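Notebook, December. Iron gall ink, batch 4

Started 8:40, which for me counts as dawn. Batch 3 is officially dead. It went on the page a fine pale gray, and where it should have darkened overnight it stayed a fine pale gray, like a bank statement printed on the last of the toner. I have kept the test sheet as a warning to others, and put the rest down the sink with the tap running.

What I think went wrong with batch 3: weak galls. They came in the cheap bag and half had exit holes, so the wasp had moved out and left the place in whatever condition wasps leave things. The holed ones are supposed to carry less tannin. The books disagree on how much less, and one of them disagrees with itself between chapters. For batch 4 I picked out only the closed, heavy ones from the Lotirance bag and weighed out 90 g.

Crushed them in a cloth with the mallet. Do not use the Stundent grinder for this again. It got through three galls last time, then made a noise I would describe as personal, and the bearings still have grit in them.

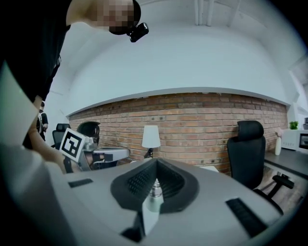 Dymphna Phelan
Ink and paper bench, Drulton Workshop

Galls into the big crock with rainwater, lid on, by the radiator. The plan is a cold soak and no boiling. Khanyisile boils hers and gets a darker liquor in an afternoon, but she also gets sludge, and she has the patience to filter sludge. I have a radiator.

9:30. Dug out the notes from the last decent batch, made in the old room. The page has a ring on it from a mug and one crucial number is under the ring. It is either a 1 or a 7. I have gone with 17 days for the soak, on the grounds that the page says 1-something or 7-something and I am too impatient for the seventies.

While waiting to be impatient, sorted out paper for the tests. McGrath cotton, the heavier weight, torn into strips. Also some printer paper as the control, or as the insult, depending on how you look at it. Same steel dip nib throughout, wiped between strokes. On batch 2 I changed nibs halfway down the sheet and then spent an evening admiring what was plainly a difference between nibs.

Copperas. The stuff in the old tub has gone rusty brown on top, so I scraped down to the green and am using that. Khanyisile's view is that the whole tub should go. Her view is right and I am ignoring it until the new order comes. If batch 4 throws a brown sediment in the first week, she may write "told you" in the margin here:

(space left for K. M.)

Gum arabic next. 128 ml of warm water to the measured gum, poured in slowly, which is what I did in batch 2 and forgot to do in batch 3. In batch 3 I tipped the lot in at once and made something you could have resoled a boot with. The trick, if it is one, is to let the lumps sit overnight and not poke them. I poked them twice before lunch. 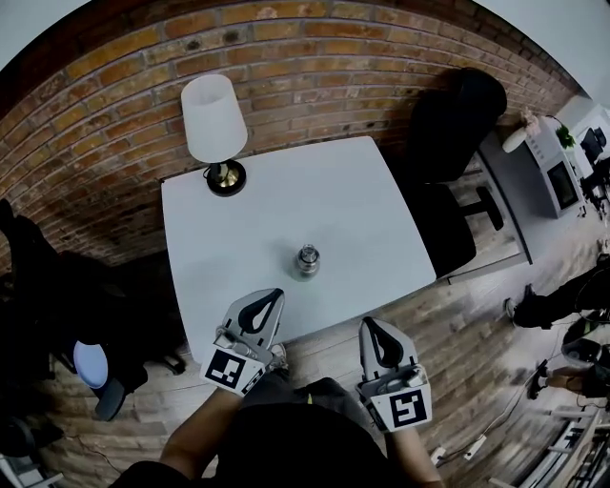 Small glass jar with its silver lid on. Lamp at the back of the table.

Afternoon. Went over the question of cloves. Every old recipe wants something against mold: cloves, wine, vinegar, now and then a prayer. Batch 2 had two cloves in it and grew nothing, and smelled like a ham. Batch 1 had none and grew a gray fur coat inside a fortnight. I am going with one clove and will report on both fur and ham.

Khanyisile Masilela came by at 3:15 to look at the old test strips. Her read on batch 2 is that it is too acid, and she would bet on a halo through the cotton paper by spring. She held one up to the window and there is already a bit of brown at the back of the heavy strokes. So much for batch 2 being the good one. She suggests cutting the iron for this one by a fifth and giving up some blackness to get it. I said I would think about it, and then did it, since I hadn't added any yet and it was the one correction available today that cost nothing.

Her other suggestion was that I label things. There are now five containers on the shelf that say INK? in my handwriting, and I can vouch for the question mark on all of them.

To do before straining:
Wash the muslin. The last lot still had jam in it.
Get rainwater from the barrel before it freezes.
Put a strip of batch 2 in the window and a strip in the drawer, same day, same nib.
Clean the Stundent grinder or admit I won't.
Order copperas. Actual fresh copperas.

4:50. Lifted the lid on the crock. Color of weak tea, smell of wet hedge. The closed galls are still floating and the crushed bits have mostly sunk. Stirred with the glass rod, lid back on – it needs leaving alone now, so I have moved the rod to the other side of the room.

Gum still lumpy. Will look in the morning.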